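Clusholm Guest House — Room and Laundry Safety Walk-Through, May

Walked by: Uriel Barajas
Reviewed by: Vasiliki Bakalis
Areas covered: guest floors, laundry room, linen closets, back stairs
Started 9:15 a.m., finished before lunch

Marks used: OK, FIX (goes on the work list), WATCH (look again next walk-through).

Entrances and stairs

1. Front door opens fully and closes on its own. OK. The closer was slow in winter and has been adjusted.

2. Stair treads tight, no lifted carpet. FIX. Fourth tread on the back stairs has a loose nosing on the wall side. Two screws are in and a third is needed. Tape is on it until then — please don't pull the tape off when vacuuming.

3. Handrails firm. OK on the front stairs. WATCH on the back stairs, where the lower bracket moves a little when you lean on it.

4. Exit signs lit. OK.

5. Nothing stored on landings. FIX. Two boxes of paper goods and a folded crib were on the second-floor landing. Moved during the walk. The crib belongs in the closet by room 7.

Alarms and extinguishers

6. Smoke alarms tested by button. OK in every room except room 4, where the alarm chirped and then sounded weak. Battery changed on the spot, retested, OK.

7. Carbon monoxide alarm in the laundry room. FIX. It works but is past the replace-by date on its back. New one ordered from Zavala Supply.

8. Extinguisher gauges in the green, pins in place. OK. The tag on the kitchen hallway unit is hard to read and the service company should write a new one.

Laundry room

9. Dryer lint screens clean. FIX. Left dryer was clean, right dryer had a thick mat on the screen. The sign says after every load and that includes the last load of the night.

10. Dryer duct behind the machines. WATCH. The duct is clear and the clamps are tight, but the right machine has been pushed back far enough to flatten the bend. Pulled it forward four inches. Feet are now marked on the floor with paint pen.

11. Washer hoses. OK. No bulges or drips. Braided hoses went on last year.

12. Hot water at the utility sink. It took a while to get there. OK once steady.

13. Detergents and bleach on the low shelf, caps on. FIX. One spray bottle had no label. Emptied and thrown out. Anything poured into a second bottle gets a written label the same day.

14. Iron and steamer cords. FIX. The iron cord is frayed where it enters the handle. Iron is tagged and out of use. Use the one from the second floor until the new one comes.

15. Knitwear and other delicates kept out of the dryers. OK. Lay them out on a bed or the mesh rack, clear of heaters and lamps, and unfold any sleeve or hem that has doubled over.
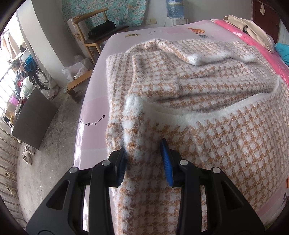 16. Space heaters. OK. None plugged in. All of them are back in the storage closet for the season.

Guest rooms

17. Bed frames and legs. FIX in room 4. The center leg was turned in too far and not touching the floor. Adjusted, but the threads are worn and the leg should be replaced.

18. Lamps and outlets. WATCH. The outlet behind the desk in room 7 holds a plug loosely. It was not warm. Electrician to look at it along with the hallway dimmer.

19. Window stops in place on upper floors. OK.

20. Bath mats and grab bars. OK. Bars pulled hard by hand, no movement. Three mats were worn smooth underneath and went in the trash.

Comments from review (V. Bakalis)

Item 2 should not wait for the handyman's regular visit. I would like the third screw in before the next check-in.

Item 9 has come up on every walk-through this year. I will put a sign-off sheet on the wall with a pencil on a string — initials and time, nothing else.

Item 14, the replacement iron should have an automatic shutoff. Spend limit is $62. The receipt goes in the Nisetti folder with the other small equipment.

Item 18, work order 334 is open for the outlet. Room 7 can be rented in the meantime with the desk moved over to the window wall and a cover on the outlet.

Signed: U. Barajas, V. Bakalis

Related items
Back Stairs Repair Log
Laundry Room Opening and Closing Steps
Chemical Storage List
Closov Annex Walk-Through, May
Lost and Found Procedure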